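Does a Gratitude Diary Help in a Dark Month? A Student Project Report
Boglárka Pintér, Sovstead
February 6, 2023

Why I picked this

I have been told to keep a gratitude diary by a school nurse, an aunt and the back of a tea box. The claim is always the same. Write down a few good things every evening and the winter will bother you less. I wanted to know whether it would bother me less, and whether I could tell.

What we did

There were 18 of us to begin with, all from the same year. Half kept the diary each evening. The other half wrote down what they had eaten, so that everyone had the same bother of finding a pen. We all gave our mood a mark out of ten before bed. Kristóf Fülöp drew up the sheets and Anikó Kerekes kept them in a folder I was not allowed to open until the end.

I was in the diary half. I should say that I did not want to be. 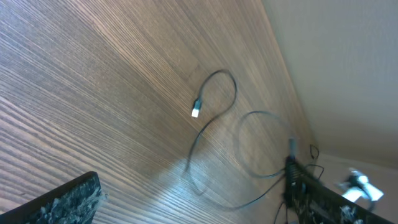 The first evenings were easy enough, as there is always soup, or a bus that came. After that I began to repeat myself. By the second week I was grateful for socks so often that I suspected I was only writing it to get to bed. Orsolya Bodnár had the opposite trouble. She wrote pages, and told me she felt guilty on any evening when she couldn't find enough to be pleased with. I can't see how that counts as calm.

What came out

The diary group's average mood went up a little. So did the food group's. The gap between them was smaller than the gap between my own marks on a good night and a bad one, so I don't think it means anything. 2 people dropped out, both from the diary half, and if they were the gloomy ones then our average was flattered by losing them.

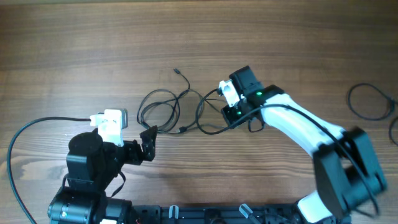
Reading time: 2 minutes

Problems

A mood mark is a guess. I gave myself a six on evenings when I had no idea what I felt, and Urho Hirvonen admitted he had filled in several days at once. The days were also getting longer while we did this, which would cheer up anybody, diary or no diary. We should have started in the darkest part of the winter and we started when the sheets were ready.

My teacher suggested that the benefit may come later and that I should look again in March. Perhaps. It is a handy sort of benefit that always arrives after the measuring has stopped.

What I think now

I would not tell anyone to stop if they like it. Orsolya has stopped and says she sleeps the same. I have carried on, mostly out of stubbornness, though I now allow myself to write down complaints as well, and those entries are longer and I enjoy reading them more. If I ran it again I would add a third group who wrote nothing at all and only gave the mark.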